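Hand-held gripper demos: how many do I need, and should helpers be in view?

Posted in Learning from demonstration > Collecting data
Tags: hand-held gripper, wide lens, demos, beginners

Naledi Mabaso

Hi everyone! First post after months of reading, so bear with me, I'm very excited and this will ramble a bit.

Our makers' group in Nirndale wants to teach our arm (a secondhand Mesis, gripper on the end, runs beautifully now that we've sorted the power supply) to pick up cups and put them on a rack. We've gone the hand-held route, so no remote driving: you hold the gripper yourself, do the job, and the wide camera on it records everything. It's such a fun way to work. My nephew got the hang of it before I'd finished explaining!

Last Saturday we had our first proper go and came home with 46 demonstrations. I trained on them overnight and the arm does reach for the cup, which had me jumping around the garage at six in the morning. Then it closes its fingers a bit short, nearly every time, and if I move the rack it gets lost completely.

So, my questions. Is 46 just far too few? I've seen people mention 2,000 and my heart sank a little. Also, we had friends in and out of the room all day and they're in the background of a lot of the clips. Do I need to throw those out? And do we have to redo the mapping pass each time we start, or can we use the one from the morning?

Any tips on the order of doing things would be welcome too. We've got the hall again in April and I'd love to use the time well.

Olga Tapia

Welcome Naledi, and congratulations on the reaching! That's a real milestone, and I still remember the colour draining out of my partner's face when ours first moved by itself.

I help run sessions with a group that calls its cup-and-rack project Maldonado (long story, there was a cat). We went through nearly the same stages, so I'll take your points one by one.

Number of demos. For one cup, one rack and one room, you're closer than you think. I'd aim to double what you have before you change anything in the training. The 2,000 figure usually comes from people who want the thing to work in kitchens it has never seen. You don't need that yet. What made the biggest difference for us was where the demos started from. Look through your clips and see if your hand begins in the same spot each time. Ours did! We all stood on the same floorboard like we were waiting for a bus. Once we started high, low, left, right, and sometimes from an awkward angle with the wrist already twisted, the arm got much better at recovering.

People in the background. Keep those clips. Our sessions are busy, and the view from a gripper picks up a huge slice of the room whether you like it or not.

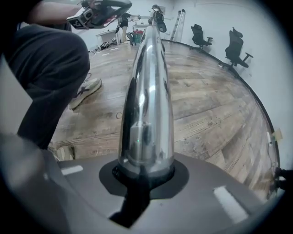 Photo: Olga Tapia, free to reuse with credit

With a lens that wide you get the floor, the wall, the chairs, the stepladder, whoever is crouching next to you with another gripper in hand, and the people standing down the far end. All of that is fine as background, and a bit of variety there helps the model learn that the chairs don't matter. Two things I would watch for, though. One is a person who is always in the same place when the cup is in the same place, as the model may latch on to them as a landmark (we had a policy that seemed to be looking for somebody's trousers). The other is anyone moving about close to the lens while you're mapping, when the software is trying to work out what is fixed and what isn't. Ask people to hold still for the mapping and then let them carry on. And tell everyone who comes in that they're being recorded, of course, and get their okay before you share anything.

Mapping. Do it again whenever the room changes. Moving a table counts. We do a slow loop of the whole space, low to the floor first and then at chest height, and it takes four minutes. I used to skip it after lunch and I lost a whole afternoon of clips that way.

Closing short. My guess is your finger width calibration. Open and close the gripper all the way, slowly, a few times at the start of each session, and do it for every gripper separately if you have more than one. If you swapped grippers halfway through the day and used one calibration for both, you'd see something very much like what you describe. It could also be a timing mismatch between the camera and the arm, so check your latency settings as well, but I'd do the fingers first.

For the order on the day, ours goes:

Tape down anything that might wander
Charge check, lens wipe
Mapping loop, everyone still
Open and close calibration, each gripper
12 demos, then stop and look at them on the laptop
Move the rack, carry on

That stop after the first 12 is my favourite bit of the whole routine. You catch the smudged lens or the sleeve hanging over the fingers while you can still do something about it, and people love seeing their own clips!

Please post how April goes. I'd love to see the rack.

molidier_fan

46 is nowhere near enough imo. get more. also try the Molidier scripts for sorting out bad clips, they work ok for me but the readme is out of date and you have to change the folder path by hand in two places

Naledi Mabaso

Olga, thank you so much, this is gold. We DID swap grippers! My nephew wanted a turn with the other one after lunch and I never thought to calibrate it. I've pulled his clips out for now and I'm retraining on the morning ones tonight.

And yes, I checked, every demo starts from the left side of the bench at elbow height. Every single one. I'm already planning a chart with starting positions on it so we have to move around.

molidier_fan, thanks, I'll have a look at the scripts too. Which two places is the folder path in?

molidier_fan

top of the main script and then again in the settings file, near the bottom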